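March
Minutes by the stores desk, Olden

Stores working group, Tristach lending collection
Held in the sorting room at Olden, 2:00 p.m.

Present: stores desk, catalog desk, repairs desk, loans counter. The Murín branch joined by phone from item 3. Apologies from the Drorkedberg branch, which sent a written note (see item 6).

1. Minutes of the last meeting

Agreed with one correction. Under "Shelving," the words "lower bay" should read "upper bay." The stores desk will amend the file copy.

2. Sorting tables and layout 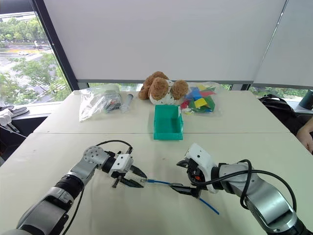
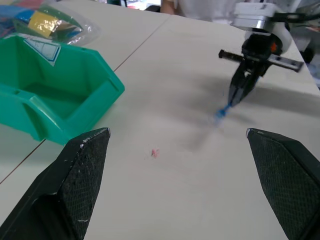 Sorting tables at Olden, with the teal bin and bagged blocks.

The group went over the current use of the tables. The two are kept pushed together to give one surface, and the seam between them remains a nuisance. Small parts catch in it, and a sheet of paper laid across it cannot be written on without the pen going through. Repairs has looked at a strip of clear tape along the seam. Tape was tried in the reading room and lifted at the ends inside a month. A thin cover sheet over both tables was suggested instead. The catalog desk objected that a cover sheet moves when a heavy bin is dragged across it. No decision. Repairs will bring a sample of non-slip sheet to the next meeting, cut to the width of one table only, so that the two surfaces can be compared in use.

The loans counter asked whether the tables could be pulled apart and used as separate stations. The stores desk prefers them together for sorting mixed returns. With a gap between the tables, items of one kit end up on different surfaces and are then logged separately. Agreed to leave them together until the mixed returns backlog is cleared.

It was agreed that the near table is for the item being handled and the rear table is for everything waiting. Bins and bags stay on the rear table until called forward. The loans counter pointed out that this has been the rule since the move and is not written down anywhere. The stores desk will add it to the wall sheet.

Wiping down: the light tabletops show every mark. Wiping at close is to continue. Repairs asked that no solvent cleaner be used until the surface supplier has replied to its question. Mild soap and a damp cloth until then.

3. Returns backlog

The catalog stands at 3655 items, not counting consumables. The backlog of returns not yet checked in was put at 700 items at the start of the month, most of them from school loans that came back together. The stores desk reports that the pile is going down but would not give a new figure until the shelf check is finished.

Most of the delay is in mixed returns, where a borrower has put items from more than one kit into the same bag. Typical contents are soft toys, foam blocks, leads and water-play items, which belong to different sections of the catalog and have different checks. At present the whole bag waits until every item in it can be placed. The catalog desk proposed that a bag be split on opening, each item logged as "received, unchecked," and the parts sent on to their own sections the same day. The kit record would stay open until all parts were in.

Discussion followed on what happens when a part is missing. Under the present method the bag itself is the reminder. Once it has been split, the only reminder is the open record, and open records are not looked at often enough -- the last full review of them was before the move. The catalog desk will set up a weekly printout of open kit records, sorted by age. On that condition the proposal was agreed.

Murín asked whether the same method would apply at branches. Yes, but only where the branch has its own checking table. Murín has one. Drorkedberg does not and should keep sending mixed bags to Olden unopened.

4. Checks by type of item

The check sheet was read through section by section. Changes are listed below and everything else stands.

Soft toys. Seams, eyes and labels to be checked by hand before washing, and seams again after. A toy with clothing or a printed panel goes in a wash bag. Plush is not to be stored in closed plastic until the second check has been signed. The loans counter reported that several bears had gone back to the shelf with the swing ticket pinned through an ear. Tickets go on the loop sewn to the back seam. If there is no loop, repairs will add one.

Foam blocks. Count against the kit card, then look for bite marks and torn corners. Blocks with torn corners are withdrawn and the count on the card is reduced, down to the minimum printed on it. Below the minimum, the kit is held. Sets stay in clear bags so that the counter can see the contents without opening them. Colors need not be matched. The catalog desk will remove the color column from the card, which has been filled in three different ways by three different desks.

Cables and leads. Straighten the full length on the table, run it through the fingers from one connector to the other, and feel for kinks and soft spots. Look at each connector for bent pins. Coil loosely and close with a fabric tie. Wire ties are to be thrown away when found. Repairs asked that thin leads be handled by two points of hold and never pulled straight from one end, following damage at the connector on a number of returned leads. Added to the sheet.

Syringes for water play and craft. Plastic, no needle, as supplied in the kits. Plunger out, barrel and plunger washed separately, dried on the rack, then put back together. Any that stick are replaced. These were previously logged with craft tools at Olden and with water toys at Murín. From now on all are water toys.

Dark or opaque items in clear bags. The loans counter finds these hard to identify at the shelf. A written card is to be put inside the bag, facing out.

5. Bins

The stores desk holds 117 bins of the small stacking size at Olden. Some were bought with the shelving and others came from the old building, and the two lots do not stack well with each other. The lip of the older type sits too high, and a stack of mixed bins leans forward when the bottom one is pulled. Repairs recommends keeping each lot to its own bay. Agreed.

Labels. At present, bins are labeled near the upper rim, on the body, or not at all. Position was discussed at some length. The counter wants the label where it can be read with the bins stacked. The stores desk wants it where it can be read from above with the bin on the table. No single position does both. The group settled on the front lip for the shelf label and a second small label inside the back wall, to be read from above. Existing labels stay on until they need replacing, except where the print can no longer be read, and those are to be done first.

Printing. The label stock in use takes ink poorly and smears when handled soon after printing. The catalog desk has a part roll of a matte stock left from the shelf signs and will print a trial sheet. If the trial holds for a month on bins in daily use, the matte stock will be ordered. The blue-bordered design may be kept or dropped. The catalog desk has no view.

Bins on the sorting table are working bins. They are not to be taken to fill gaps in the bays, and bay bins are not to be borrowed for sorting. The shelf check found bins recorded in one place and standing in the other.

6. Note from Drorkedberg

Read out by the stores desk. The branch asks for larger clear bags for soft toys, as the present ones split at the bottom seam when a full-size bear is put in. It also asks whether bags can be closed with something other than tape, which leaves residue on the toy if it slips inside.

Larger bags: agreed, one box to be sent with the next van. Closure: the counter uses fold-over clips and is satisfied with them. Clips to go in the same box. Drorkedberg to report back on whether the clips survive the van, where bags are laid flat under crates.

The note also mentions a damp patch under the branch's window. This is for the building group and has been passed on.

7. Sweepings and small fragments

Small fragments of foam and plastic are found on the tables after most sessions. Repairs wants them kept when they can be matched to an item and thrown away when they cannot. A shallow dish will be put on the near table for the purpose and emptied at close. The counter asked what should be done with pieces found in the seam. Same dish.

8. Other business

The clock in the sorting room is slow. Repairs to look at it.

The step stool has been returned from the reading room without its rubber feet. It is out of use until the feet are found or replaced.

Murín asked for a copy of the revised check sheet before it is printed. The catalog desk will send it by the end of the month.

Actions

Stores desk: correct earlier minutes; wall sheet; box of bags and clips to Drorkedberg.
Catalog desk: weekly printout of open kit records; revised card and check sheet; trial labels.
Repairs: non-slip sheet sample; loops for soft toys; dish; stool; clock.
Loans counter: list of unreadable bin labels, by bay.

Meeting closed 3:40 p.m. Next meeting in the same room, date to be sent out with the check sheet.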